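Home›Features›Shop Floor›Keeping a Pair of Grippers in Shape

Keeping a Pair of Grippers in Shape

At a small workshop in Bisten, most of the work on a hand-held gripper happens before anyone picks anything up with it.

October 13, 2023

The bench is wiped down first. Then the grippers come off their hooks, one for each hand, and the person on shift squeezes each trigger several times with nothing between the fingers. The jaws should close evenly and open again without a pause. If one side lags, the gripper goes to the repair shelf and a spare takes its place.

This is how a morning starts at Losby, a small firm that records people doing ordinary table work and uses the recordings to train robot arms. The arms are in another building. What is kept in Bisten is the hand-held side: 4 grippers in use, a shelf of parts, and a logbook with a green cover that everyone is expected to write in.

The grippers are built to match the hands on the firm's robot arms. The fingers have to open to the same width, close at the same angle and carry the same rubber. If a fingertip on the hand-held tool is worn and the one on the arm is new, the two no longer grip in the same way, and the recordings made with the worn one are less use. So fingertips take up more of the logbook than anything else.

They wear at the curve, where the pad meets whatever is being held. A new pad has a slight drag when a thumb is run along it. A worn one feels slick, and small things start to turn in the grip. The shop swaps pads in pairs, even when only one looks bad, and writes the date on a strip of tape inside the parts drawer. The limit is 200 hours of use. Some pads are pulled well before that, usually after a stretch of work with cardboard, which is hard on rubber.

Changing a pair takes a few minutes. The old pad is peeled back from the base, the seat is cleaned with alcohol and left to dry, and the new pad is pressed on from the bottom up. The gripper then sits for 30 minutes with its jaws closed lightly on a foam block. Staff used to skip the wait when the day was busy. The logbook for May has a run of entries about pads lifting at the base, and the foam block has been used every time since.

After a change, the gripper gets a short trial on the bench with things that are awkward in different ways. A utility knife is one of them, with its hard plastic body and the dotted slider track down the middle. A tissue box is another, because its sides give. A closed book is harder than either, and a gripper that can take one by the spine and lift it level is passed for work.

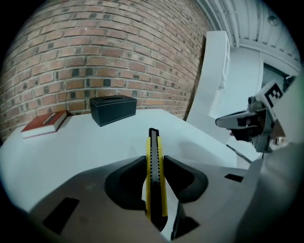

Moser would add one more step. The knife should be gripped at three heights, low, middle and near the tip, because a pad that is seated badly will often hold well at one height and slip at another. Moser has asked for this to go on the checklist, along with a line saying that the blade must be locked in before the trial starts.

The checklist as it stands fits on a single card. The lens is cleaned with a dry cloth and never with the alcohol used on the pads. The printed square markers are checked for scratches and lifted corners, and a damaged one is replaced whole, never patched with tape or ink. Cables are looked at where they leave the body of the tool, which is where they bend the most. One cable failed this spring with no mark on the outside at all, and it took 2 days to find the break.

The jaws are the last item. Each gripper slides on a short rail, and dust on the rail makes the motion rough. The shop brushes it out dry. Oil was tried in the early days and gave a beautiful smooth action for a week, after which it had collected enough lint to jam the slide. The tool had to be taken apart to the last screw, and the rail has been kept dry from then on.

Parts come from Zaltlow, which molds the pads in small batches. The batches vary a little in hardness, so the shop keeps each one in its own bag and never mixes them on the same gripper. When a new bag is opened, the arms in the other building get pads from it on the same day.

At the end of a shift the grippers are hung up with their jaws open, so the pads don't take a set overnight. The logbook gets its entry, even if the entry is only the hours and a set of initials. Then the batteries go on the charger by the door and the bench is wiped down again.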